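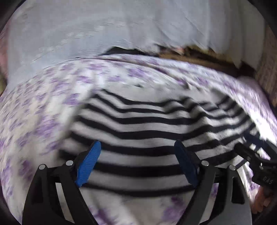
By Babar Khattak
Posted 4/15/21 in Shop Floor

I've folded other people's sweaters at Plimora for 14 years, so when the owners told us we'd be teaching a machine to do it, I had feelings. I still have a few of them! But I've been the one training our folders on the grippers, and I keep getting asked how it's done, so I'm writing it all down.

The way it works for us: you hold a gripper in each hand and do the job with those instead of your fingers. The recordings go off to Bikudmont, and their people use them to teach the folding arms. Your job is to fold a sweater well, slowly enough that it's worth copying.

Start with a knit, and if you can, start with stripes. I love a black and gray stripe for this – you can see right away when the body is twisted, and you can see where a wrinkle is pushing it out of line. Lay it on the sheet, front side up, and find the collar before you do anything else.

Now smooth the body. Don't pinch and yank. Bring the pads down on either side of the bunched-up part, close them just enough to hold the knit, lift a little, and draw it outward. Then let go all the way before you move. New people (me included, for a good week) tend to drag the fabric along on the way to the next spot, and then you've got a fresh wrinkle and a bad recording.

Do the sleeves next. Straighten each one from the shoulder down to the cuff, and take hold near the cuff, never by the ribbing itself if you can help it, or it'll end up wavy.

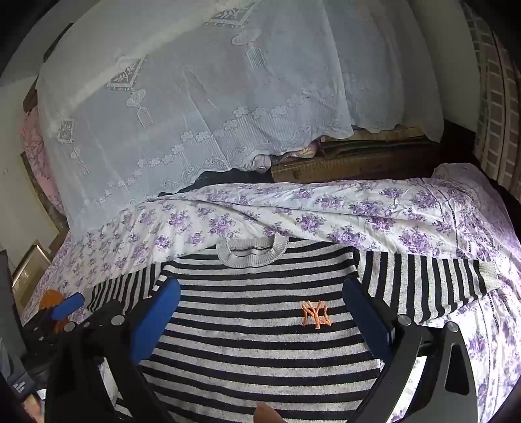 Once both sleeves are out, check the shoulders. If one seam is puckered, tug the sleeve gently until it settles. Then fold one side in toward the middle with its sleeve laid back down over the body, do the other side the same way, and bring the hem up to the collar. If there's embroidery on the chest, keep the pads off the stitching.

If a fold goes wrong, leave it wrong and fix it with the grippers. Putting them down and using your hands spoils the take, and Bikudmont told us they like seeing a fix anyway.

Take breaks! We do 10 sweaters and then stop for 5 minutes, and I had to argue for that. Your wrists aren't used to squeezing like this, and the first afternoon I couldn't open a jar.

As for what it's changed, we've got 2 arms coming in August and they'll take the plain knits. The folders are keeping their hours, in writing, but the work is moving over to stain checks, mending and the fussy stuff like beading. Some of us are glad. A couple of us liked the knits, because you could chat while you did them, and I don't have an answer for that yet. If your shop is about to start, ask about the hours and the breaks before anybody picks up a gripper, and get the folders to pick who trains first.

Next time I'll do fitted sheets, once I can get through one without swearing.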